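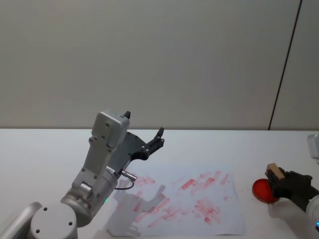

Stamping table gets going at Wemimmont

Wednesday, April 29, 2026

I've been hooked on hand stamping since October, so of course I had to come and tell you about the new table at Wemimmont! It's a plain white top, big sheets of white paper, little wooden stamps and red ink, and that's pretty much the whole kit. A page full of reddish streaks and smudges makes me very happy – I love it when the strokes overlap and turn into blotches, and the faint washed-out ones are my favorites.

Denise Nuttall, who set the table up, tells me she has ordered 300 sheets for the season and wants the practice pages kept, smears and all. 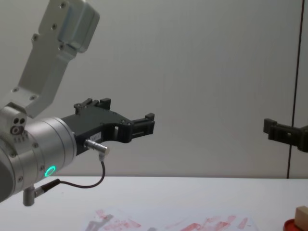

Gemma Horrocks is planning wrapping paper next, with one color per sheet to start (she's leaning toward red again, and I'm with her). The first 12 finished sheets will go up on the wall at Zollo, the coffee place next door, and you can buy them there if you like your gift wrap a bit streaky. Bring an apron if you're coming along – I forgot mine last time and my good gray sweater paid for it.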